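Progress report to Engström, second period
Project Trinora: filter analysis for vibration signals

In this period we finished the band pass part of the analysis code. From the Plakport test bench we received 619 recordings, and 592 of them could be processed. The remaining files have missing samples at the start, and Elier has agreed to send them again in July. 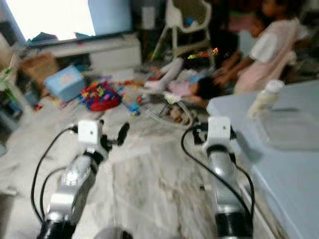
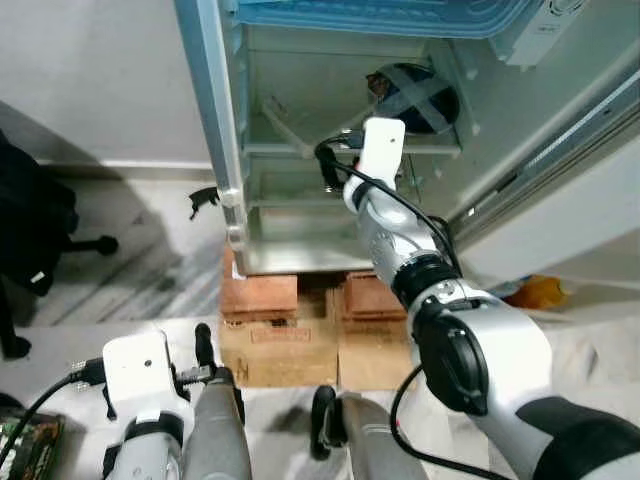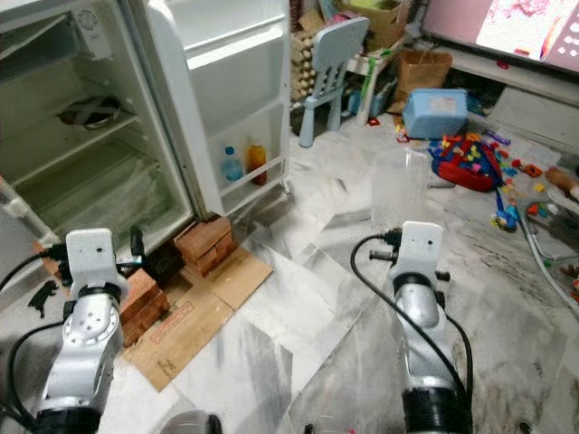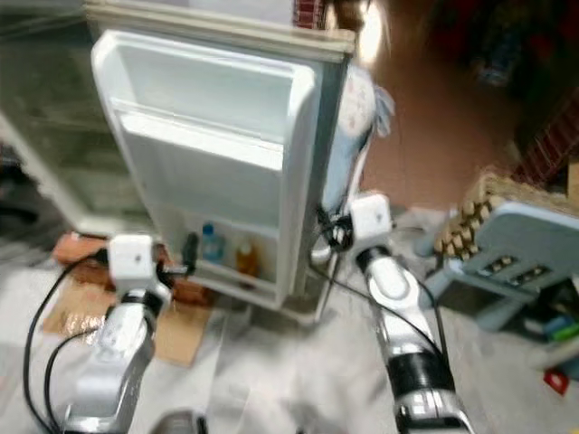

Page last changed: June, 16:40

The cutoff frequency was moved from 180 Hz to 224 Hz after the first plots showed too much loss in the upper band. The scripts are now split into small functions, and one full run takes around 18 minutes on the office computer. The phase plots are still not correct above the cutoff. We did not find the reason yet, and we ask to move this item to the next period. The budget is unchanged.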